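Banent Kitchen Supplies
Home > Kitchen > Wraps, foils and bags > Boxed food wrap with slide cutter

Plastic food wrap in a cutter box

Stock code: BN-600
Availability: in stock, sent from our Stiken warehouse

A boxed roll of cling film for covering bowls, plates and cut food. The film stays in its box and is trimmed with a sliding cutter, so there is no serrated metal strip to catch your fingers on. The box is long and narrow and will lie flat in most kitchen drawers.

We sell it by the single box or in cartons of 10. Cartons suit cafes, school kitchens and anyone who gets through a lot of film in a week.

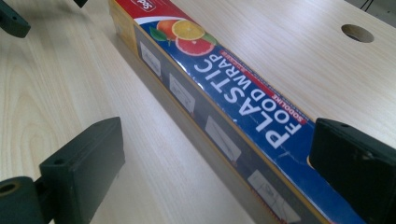 The box

The outside is mainly royal blue with PLASTIC FOOD WRAP in white capitals and the SODOLIKE name on a red band. There is an orange and cut citrus on the front. Four small white drawings on one long side act as the instructions.

Expect light creases and scuffs on the outer coating. These do not affect the film and we do not accept returns for them.

Using the slide cutter

Pull out as much film as you need and lay it over the dish.
Hold the film down at the far side.
Run the cutter from one end to the other in a single steady stroke.
Leave the cutter at the end of its track, ready for the next piece.

If the film tears instead of cutting, it is usually slack. Pull it tight and try again from the same end.
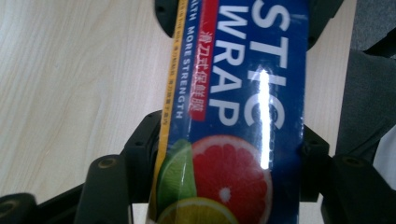

Slide-cutter wording in Chinese (滑刀式保鲜膜) on the red strip.

Storage

Keep in a dry cupboard away from the hob and oven. In a cold room the film can be stiff at first, so bring the box into the kitchen 30 minutes before a long prep session.

Delivery and orders

Single boxes go out by standard post. Cartons go by Gajewski courier and need someone in to sign. Orders of over 600 boxes are handled by Surachet Phetsri on the trade desk, who will quote for pallet delivery.

Customer comments

"Bought a carton for the sandwich counter in February. The cutter took my staff a day to get used to. Happy with it and have ordered again." Ekkachai Sangkhawat

"Good film, wide enough for our salad bowls. Box is a bit long for my shelf so it stands on end." Benilell Cafe

Also in this section

Baking parchment, boxed
Kitchen foil, catering roll
Freezer bags with ties
Spare slide cutters, pack of 10

Page last updated April 6, 2019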